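Our building has 80 apartments and one group chat. I muted it in April and my blood pressure thanked me. I have now unmuted it, for reasons I regret.

The reason is the kitchen rules. Management sent out a four-page PDF about remodeling, and page two says any new countertop has to be "in keeping with the character of the building." The building is from the seventies. Its character is brown.

I asked Mirjam Kuster on the third floor what she did. She said she put in what she wanted and invited the manager over for cake. Did it work? "He had two slices."

So I got quotes. The first place wanted around $4000 before anybody touched a sink. The guy kept calling it an investment. I plan to chop onions on it.
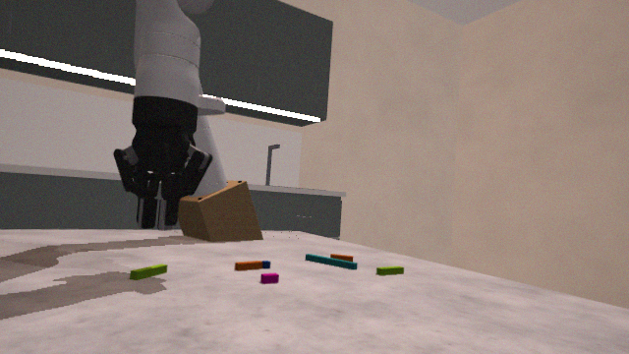

Second place was cheaper but sells only by the full slab, so I'd own enough counter to do my kitchen and most of the hallway. I did consider the hallway.

Then the samples. I have six little squares on my windowsill. Four of them are called some kind of "mist." Uriel Trujillo came by, looked at them for a long time and asked which one was the gray one.

Meanwhile the group chat is up to 106 messages on whether under-cabinet lighting counts as "structural." Somebody posted a dictionary definition. Somebody else posted a thumbs down at 2 a.m. — I respect that person.

Current status: form submitted, sample squares attached with tape, cake in the oven. It's lemon. If he wants chocolate he can approve the sink too.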